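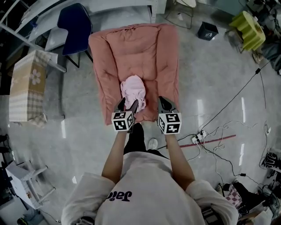 What does the Lestov kit do that a regular robot arm with a teach pendant does not?

It lets a person record handling tasks with their own arms, using a pair of hand-held grippers, and the recordings can be used later to train a robot. You don't need a robot in the room while you record.

Evaluation of the Lestov Hand-Held Gripper Kit for Cloth Tasks
Final report, Ginudo Program, Applied Automation Project

1. Purpose

Our group was asked to review one commercial kit and decide if the program should rent it again for the spring course that starts in January. We picked the Lestov kit, which is rented out by Wullent. We limited the review to soft items. Rigid parts are easy to record with almost any tool, and the group before us already covered them.

2. What comes in the kit

The rental case holds two hand-held grippers, printed marker cubes that mount on them, a camera for each gripper, a head camera, body straps, chargers and a set of cables. The recording software is a separate download. The license was included in the rental price, but we waited six days for the key, and that delay came out of our recording time.

Assembly is simple. The cubes have to be seated fully on their mounts or the tracking drifts. The manual mentions this only in the troubleshooting section. We think it belongs on the first page.

3. Tasks

All tasks used cloth or padded items in shades of pink. Similar colors made the edges harder to find later in the recordings, and we wanted that difficulty in the test. The tasks were:

Pick up a thin cloth from a padded surface
Move the cloth to a second chair
Pinch a fold of padded fabric and hold it
Straighten a crumpled cloth using both grippers

We recorded in a large shared room with other furniture and people in it. Wullent recommends a plain background. We left the room as it was.
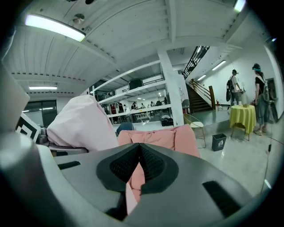 Pinching padded fabric took more practice than we had planned for. If the fingers close too early, the filling pushes the fabric back out and you only get a small corner. Coming in slowly with the fingers wide open worked better. The textured pads hold well once there is enough material between them.

Thin cloth was the opposite. It was easy to pick up and harder to let go of cleanly, and part of it would sometimes hang on one finger. Wiping the pads between sets helped a little.

4. Results

We made 522 recordings. The software rejected 9 for lost tracking, mostly when one marker cube blocked the other during two-handed work. We had hoped for more than 1000 recordings, but the license delay and the charging time made that impossible.

Arm fatigue was the other limit. The grippers feel light at first. By the end of a long set our wrists were tired and the motions got sloppy, so we switched operators more often in the later sessions.

5. Problems

The cables are too short, and we used our own power strip for charging. Chargers and connectors are not labeled. The export tool stops without a message if the disk is full.

6. Recommendation

We recommend renting the kit again, with the license key requested before the rental period begins. A second set of batteries should be ordered with it. Our recordings and settings files are on the program drive in the Lestov folder. The raw video has not been trimmed yet.

Submitted Thursday, June 6, 2024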